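Zeravdale Robotics Forum > Class Projects > Laundry sorting build log

mossbit
posted 7/9/19
OK so class project update. Task for the Munro section is laundry: clothes out of the basket, held up, sorted by color. 5 points per garment, more if both arms are used. We're doing teleop first, then replaying the good runs. Biggest headache is getting ONE garment at a time.

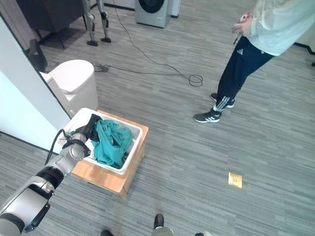 Going for the black one, teal still in the basket

Grasp point matters way more than I thought. Grab near a hem = fine. Grab the middle of a pile and who knows.

ratchet972
Nice. But why start in a basket at all? Erurden team lays everything flat on a table. Way easier to score.

mossbit
Flat is cheating imo. The rubric says "from a container". Go read it again

ratchet972
it says container OR surface. page 11.

mossbit
ugh. fine. Still doing the basket

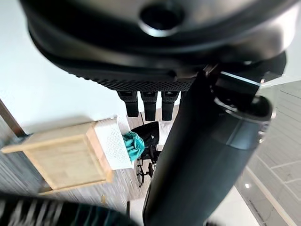
Wrist cam. Basket and crate over on the left, arm takes up a lot of the view

tinwhistle
That wrist view is rough. Half of it is robot. Are you training on this?? I'd drop it and go head cam only.

mossbit
Keeping it. Head cam loses the fingers as soon as the cloth bunches up. Two views > one even if one is ugly

tinwhistle
Disagree but ok. We dropped ours in March and training got a lot faster, didn't miss it.

ratchet972
faster isnt better tho. did your grasps get better or just your training time

tinwhistle
Training time. Fair.

quillpatch
Our group at Uvville is on the same assignment. We got stuck on the two arm part, one arm keeps waiting on the other. This is what I'd like to see more of:

mossbit
Got you. Teal in the left, gray long sleeve in the right 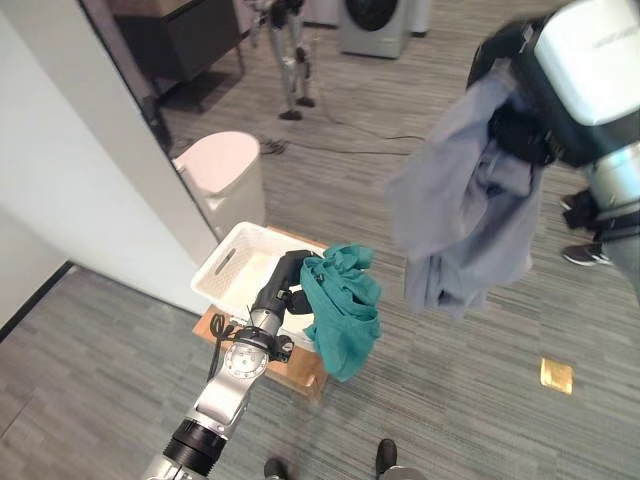 quillpatch
Do you have to log every failed grab or only the full runs?

mossbit
Every grab, failed ones too. Put them in the same sheet and mark the arm, otherwise you can't tell later which side is dropping stuff.

quillpatch
Thanks. That's gonna be a long sheet lol

ratchet972
Cap is 1,000 rows per team fyi. We hit it and had to go beg for a second sheet

tinwhistle
Nobody should need 1,000 rows. Log less, look at it more.

mossbit
Hard no. Anyway next thing is the handoff, right hand holds, left opens up and takes it. Left hand pose is the part I keep changing. Thumb wide, fingers up, palm facing the cloth. Wider thumb is more forgiving imo but slower to close

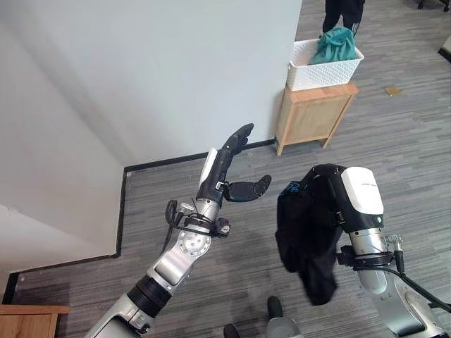 Handoff settings, v2

mossbit
Posting what we have so far, steal whatever.
- Left thumb all the way open before the arm moves
- Right arm stops completely, no drifting
- Close left, wait, then open right. Not at the same tiem
- Dark stuff last, our color check is bad on it

quillpatch
How long is the wait?

mossbit
Still messing with it. Will post when the sheet is cleaned up

ratchet972
put the scores up too, even the bad ones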